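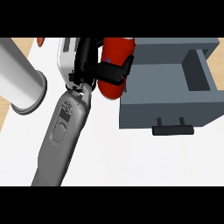

Sim demos for "put the red can in the drawer": keep or toss the leaners?

Posted in: Manipulation > Data Collection > Teleop & Sim

kekeli_l
Monday morning question. I'm gathering examples in sim for a pick and place policy. The gray cabinet with the top compartment, gray arm, black gripper. The target was 300 demos and I have 300 demos, so naturally I started watching them, which was my mistake.

In 111 of them the gripper brings the red thing right up against the left side of the cabinet before going up and over. You can see one at the top of the thread. It gets there in the end, and the success checker is delighted with every single one. I'm less delighted. Do I train on these or throw out a week of my life?

Also yes, I call it a can. The asset is named Gamora_capsule_red and I refuse to type that.

yayra.akpalu
Toss them. The policy will learn that the cabinet is a thing you rub against on the way in. We did the same on Tirnunero last October and ended up with an arm that polished furniture.

tnyanda
Disagree with Yayra. People lean on things. If your operators all drifted over to the wall, maybe the wall is useful, e.g. for lining up when the wrist is hiding half of what you're trying to see. Look at that view, the arm takes up a big diagonal chunk of it. I'd hug the cabinet too.

What camera does the policy get? If it's the same one the operator had, keep them.

kekeli_l
Same one, black bars and all. The bars are from padding to square. I keep meaning to crop and I keep not doing it.

yayra.akpalu
> maybe the wall is useful

In sim, sure, where the wall never moves and nobody pays for it. Is this going on a real arm ever?

kekeli_l
Allegedly. Arngate wants it on hardware "soon," a word they've been using since I was hired.

amarachi_u
Who drove the 111? Split by operator before you argue about philosophy.

kekeli_l
...98 of them are Adjoa.

adjoa_a
Hello. The can slips if you come in from straight above, and I got tired of redoing it. You're welcome for the other two hundred or so that I also watched you not review.

tnyanda
So it's a recovery strategy. Keep them!

yayra.akpalu
It's a friction setting. Fix the friction and re-record. Tumaini would keep a demo of the arm falling off the table if it had a success flag on it.

tnyanda
Label it as a failure and yes, I would.

amarachi_u
Cheap way to settle it: train two, one with everything and one with the 189 clean ones, 5 seeds each. Then shift the cabinet a little at eval. If the full set falls apart when the cabinet moves, Yayra wins.

kekeli_l
Running it on the Addo box tonight. The other 13 leaners are mine, by the way. I checked.

adjoa_a
I know. I checked first.

Contact the moderators | Copyright the respective posters | Back to top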